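Baxter Road Tables – Gallery

Tables, benches and a few smaller pieces from the shop in Brodton. Most were made for kitchens and workrooms, and most were photographed after they had been put to use. Notes on timber and finish are given where we have them. Click on a heading for the full set.

The shop is run by Abílio Gouveia, who does the joinery, and Iason Deligiannis, who does the finishing and answers the phone. Work is made to order. The waiting list is closed until April.

On the pictures

Wood is hard to judge from a screen. The same board can look yellow in the morning and gray by the afternoon, and a window or a ceiling light can take the grain out of it altogether. We don't correct the color afterward. If you are choosing a table from this page, ask for a sample block first. We send them out in sets of three, and you can keep them.

Light wood tops

Pale tops are the ones people ask for most. They suit small rooms, and crumbs and flour don't show much on them. Pen marks and coffee rings do. We usually suggest a clear finish with no stain, and a wipe with a damp cloth at the end of the day.

When we lay out a top we look at where the lines run before anything else. Straight grain is easier to match, but it can look flat over a large surface. Abílio prefers boards with some movement in them and will turn them end for end until he likes the way they meet. Iason would rather he made up his mind before lunch.
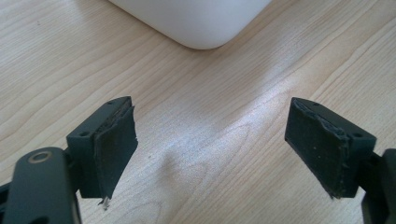 Light wood tabletop, with the grain running on the diagonal and bending into arcs and ovals across the middle. Glare at the center.

Shine is mostly a matter of taste. A glossier surface picks up every lamp in the room, and some customers find that tiring to work at. A duller one hides light better and shows small scratches less. We can do either on any of the pale woods, and we can bring a glossy top down later if you change your mind. Going the other way takes longer – the whole top has to come off and come back to the shop.

Finish samples

The sample wall by the shop door has 30 blocks on it, arranged from light to dark. Each one is finished on the left half and bare on the right. The blocks are replaced when they fade, and the old ones go in a box on the bench for anyone who wants to see what a few years of sun will do. Visitors are welcome to take a block off the wall and carry it over to the window.

We sand to 1000 grit between the last two coats. This is more than a kitchen table needs, but it makes the surface easier to clean. For benches and shelves we stop earlier.

The Pakis table

A long table, made to seat six, with a plain apron and square legs. The first one went to a family named Pakis and the name stuck. It can be made shorter but not narrower. The legs come off with a hex key, so it will go up most staircases in pieces. Pictures of this one are in the second gallery.

The Samow bench

Made to slide under the Pakis table and the same length as its top, less the width of the legs. No back. The seat is a single board when we can get one wide enough and two when we can't. Buyers who want a cushion should tell us before we round over the edges, as the ties need something to hold on to.

Care

Use a damp cloth and dry the top afterward. Put something under hot pans. Felt pads under heavy things are a good idea, and so is moving those things now and then – pale wood darkens with light, and anything left in one spot for a year will leave its outline behind. The outline usually evens out once the spot is uncovered, but it takes a while.

Small scratches can be rubbed out at home with the pad we send along with each table. Go with the grain and don't press hard. For anything you can feel with a fingernail, call the shop.

Next gallery: Pakis tables, long and short
Previous gallery: Shelves and wall pieces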